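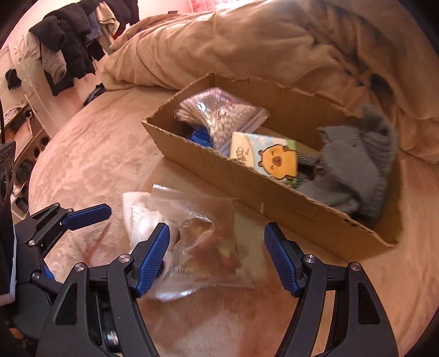 Words by Ayanda Zulu, Perron House Sorting. Tidied up by Nathalie Lapointe, who would like it known that the first version was longer.

About us

We put away the things that end up on beds. There is a longer way of saying this, and our accountant in Follcombe prefers it, but most people who call us are standing in a bedroom doorway looking at a blanket with a sock on it, a box with the flaps torn off, and a snack, and they want to know whether that is the sort of thing we do. It is almost the only thing we do.

Perron started in Stestutdale with two people and a borrowed label maker. Nathalie had spent years arranging stockrooms, where everything has a shelf and a number. I had spent the same years losing my keys. We met over a shared storage unit and discovered we had opposite ideas about what belonged in it. Between us we turned out to know a fair amount about why rooms fill up, she from the outside and I from deep within.

There are 4 of us now. Last year we worked in 247 homes, most of them apartments, and I would say the bed came up in nearly every one. A closet has a door. A desk at least has drawers to feel guilty about. The bed is large, flat and at a handy height, so everything gets set down there for a minute. At 11 p.m. it all moves to the floor, and in the morning it moves back.

What we do about it

A bed visit takes up to 20 minutes, and we bring nothing. Clients expect matching bins. We do sell matching bins (see the Kaststead line, under Shop, and please do see it, the warehouse is full), but a first visit runs on whatever cardboard you already own. A shallow box with no lid is best. You can see into it, you can carry it with one arm, and you feel no loyalty to it.

Into the box go the small things that live in the bedroom or the bathroom. Cotton swabs stay in their bag, because loose swabs travel. Small packets and cards stand upright where they can be seen, particularly if there is a cartoon animal on one and you suspect you bought it for the animal. Soft things go at the end. If some of the knitting hangs over the rim, let it hang.

Food doesn't go in the box. Food in a clear bag is the hardest item on any bed, harder than paperwork. People tell us they're saving it. It goes to the kitchen with you on the first trip, before you have sat down, and the paper under it goes to the trash on the way.

Big bedding gets pushed to the back and left alone until the end. Nathalie would fold it first. We had this out in our second year and I won, so the duvet waits in a heap like a relative at a wedding while the rest of us work around it.
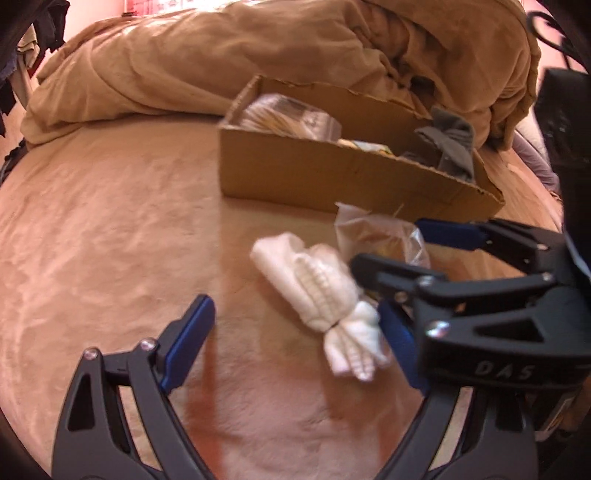
Page last changed: October, by A.Z.

On socks

A pair bundled together is a finished job, and we count it as one. We've had letters about this. There is a school of thought that says bundling stretches the cuff, and another that says socks should be folded in thirds and stood on end like toast. We have tried the toast method in our own homes. It lasted until laundry day. If your white socks are in a bundle and the bundle is heading for a drawer, you are doing better than most of our staff.

Single socks we put in the box and don't discuss on the first visit.

How we charge

By the visit, with the price agreed on the phone. Nathalie answers before noon and I answer after, and people who want a discount have learned to call after. We don't charge for looking, and we don't charge if you tidied the whole place the night before we came. It happens a lot. We used to be annoyed by it and now we list it as a service.

We don't haul furniture, clean ovens or settle which of you owns the brown blanket. We don't post pictures of anyone's home under their name. We don't throw anything out without asking, and that includes the box, though we may ask twice about the box.

Where we are

The office is above the shoe repair place in Stestutdale, up the side stairs. Mail goes to Perron House Sorting, P.O. Box 965, Follcombe, where the accountant opens it and forwards the interesting ones. We cover both towns and the road between them.

If you're thinking of applying for a job, we hire in spring and would like to hear about a drawer you are proud of. Please don't send the drawer.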